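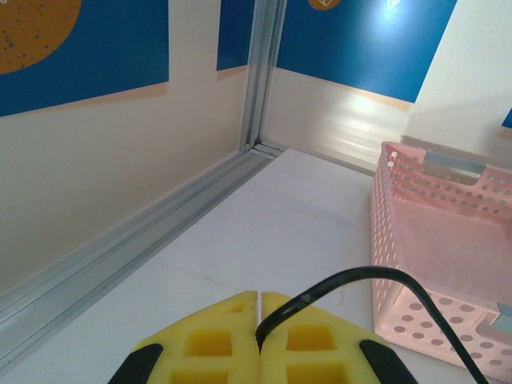
Plelon Benchtop Tidy-Up Set

README, release 2

Plelon is a set of labelled still images of small hardware being put away on a white tabletop. The things are the sort that pile up on any workbench: cables, metal brackets, plugs, offcuts of wire. The usual place to put them is a pink plastic basket with rows of small round holes in the walls and handle cutouts in the rim. The labels say what is on the table, what is in the basket, and which of the two a cable belongs to when it is hanging over the side.

The set was put together at Sendside for the Otitz sorting project, which needed pictures of clutter that were closer to a real bench than to a catalogue.

What's in the release

245 tidy-up sessions
2836 images, each with one label file
12 object classes
classes.txt, the class names in the order used by the label files
sessions.csv, one row per session
notes/, free-text notes from the labellers, unedited

Image numbers run up to 3000 and there are gaps. The missing numbers were removed before release as duplicates or unreadable. We did not renumber, so anything you wrote against release 1 should still point at the same image.

The basket

Label the basket once per image as "basket", even if only part of it is showing. The holes are not labelled. Neither are the handle cutouts, although the table edge or the wall behind can show through them as a patch of another colour. Early labellers marked some of these patches as objects, and most of those have been cleaned up. If you find one that was missed, please send the image number.

The basket does not stay put. It gets nudged as things go in, so it may sit square to the table in one image and at an angle in the next. Don't carry its outline over from one image to another.

The rim counts as part of the basket. Anything resting on the rim is recorded as "on_rim", a state we added in this release.
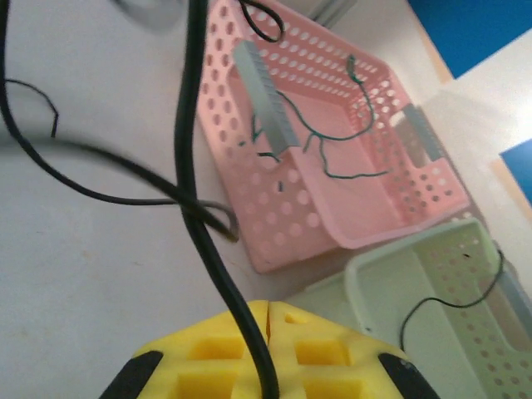 Cables and wires

Cables take up most of the labelling time. The rules are:

Each cable is one object from end to end, even where it passes behind another cable. If you can follow it by eye through the crossing, keep it as one.

If you can't tell which side of a crossing belongs to which cable, label the pieces separately and set "uncertain" to 1.

A cable with a visible tip gets a point label on the tip. In the picture just before this section, the grey-tipped end on the white table would get one.

Thin wire and thick cable are separate classes. Small hooks and loops of thin black wire are easy to miss near the rim and along the sides of an image, so check there last.

Blurred cables are still labelled. Set "blur" to 1 and trace the middle of the smear.

Brackets

The metal brackets are grey and are labelled "bracket" whatever their shape. Brackets lying together in the basket are labelled one at a time. Where they overlap, the upper one gets its full outline and the lower one gets only the part that shows.

A bracket is "in_basket" only if all of its visible part is inside the rim.

Table and surroundings

The tabletop is off-white and well used. Scuffs, thin curved lines and brownish smudges are left unlabelled. The curved lines do get mistaken for thin wire – zoom in before labelling one. The aluminium rail along the side of the table and the post it meets are covered by the single class "fixture", which most people will want to drop.

Known problems

Brackets and cables are far more common than the other classes.
Nearly all the baskets in the set are pink. A model trained only on this set will probably lean on the colour.
Pale pink against off-white gives a soft edge, and basket outlines vary a little from labeller to labeller.
The "on_rim" state has not been added to every older session. The column "rim_checked" in sessions.csv shows which ones are done.

Changes since release 1

Added the "on_rim" state.
Split "wire" from "cable".
Fixed left and right swapped in the Verschueren subset.
Spelling of "grey" made the same throughout the label files.

Licence

Free to use and change for research and teaching. Credit Sendside and give the release number. Release 3 is planned for October and will have a second basket.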